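Unit 4: Who May Vote – Residency, Registration and Absentee Ballots
Course handout, Introduction to State and Local Government 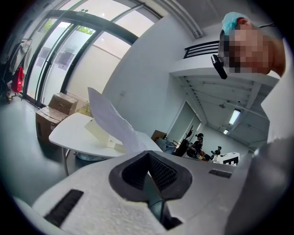 1. Purpose of this unit

This unit examines how an eligible adult becomes a registered voter, and what happens when that person is away from home on the day of an election. Students should already have read the chapter on federalism. The distinction made there between federal requirements and state administration is assumed throughout.

2. Residency

A state may require that a voter live within its borders, and within the district where the ballot is cast. The difficulty lies in deciding what it means to live somewhere. Most election codes look for two elements: physical presence, and an intention to remain or return. A student in a dormitory, a soldier on a base and a retired couple with two houses may all meet the first element in more than one place. The second element settles the matter, and it is usually shown by conduct such as where the person pays taxes, holds a license or receives mail.

Long waiting periods were once common. In Dunn v. Blumstein (1972) the Supreme Court struck down Tennessee's requirement of one year in the state and three months in the county. Students should be able to state the interest that Tennessee claimed and explain why the Court found the requirement too broad.

3. Registration

Registration serves as a list of eligible voters prepared before election day. North Dakota does not require it. Other states differ on the deadline, on whether a person may register at the polls, and on how names are removed from the list. Removal is the most disputed of these – an outdated list invites complaint, and so does an eligible voter who arrives to find no record.

4. Absentee voting

Some states ask the voter to give a reason for requesting an absentee ballot. Others ask for none. In either case the county office must confirm identity, usually by signature, and must decide what to do when a signature does not match. A "cure" procedure allows the voter to correct the problem within a set period.

5. Problem for discussion

Olatunji County has 2,000 registered voters. In October the clerk, Lies Van Dijk, receives 299 absentee ballots for a school bond election. The bond passes by 90 votes. Arnar Kragh, a property owner who spends the winter in another state, learns that his ballot was set aside over his signature and that he was not notified.

Prepare short answers to the following:

a. On what facts would Mr. Kragh's residency depend?
b. Should the clerk have a duty to notify him, and by what means?
c. Does the margin of the result affect his complaint?

6. Written work

Submit a paper of no more than 700 words on question (b). Cite at least one state statute by section number. Papers are due 27th February at the start of class – late work will be accepted only with the instructor's prior approval.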